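Monday, notebook, Karden bench

Continued the oil finish tests for the wood samples. Last week I wrote that the Flosora oil needs one night between coats. I want to correct this: one night was enough for the thin coat only. The thicker coat was still sticky in the morning and took dust from the air, so I had to sand it back and start again.

Samples now on the shelf: 3 with Flosora, 3 with the Orellana hard wax, 3 left raw for comparison. So 9 in total, all cut from the same board. I wrote the numbers on the end grain in pencil, please do not sand there.

Water drop test, same as before. One drop, wait 10 minutes, wipe with paper. On raw wood the ring is dark and the grain stands up. With Orellana I see almost no ring, but there is a dull spot if I look from the side against the window. Flosora is between the two. I am not sure yet if the dull spot goes away, I will look again after lunch.
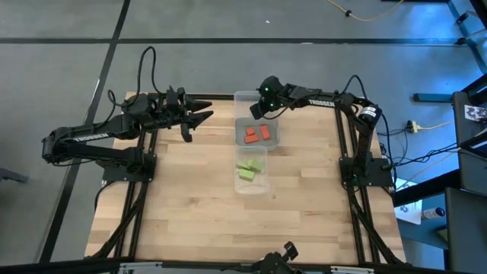 Butcher-block tabletop, light color.

After lunch: dull spot is weaker but still there on two of the Orellana samples. The third one is clean. Maybe I rubbed this one longer — I did not write down the time, my mistake. From now on I note the minutes for each sample.

Sanding: stopped at 100 grit for all. The Plultmont sheet says to go finer before wax, but then the oil goes in less deep and I could not compare fairly. Can be a second series.

To do: order more lint-free cloth, the cheap one leaves hair in the wax. Dry the oily rags flat outside, not in the bin. Repeat the drop test with coffee.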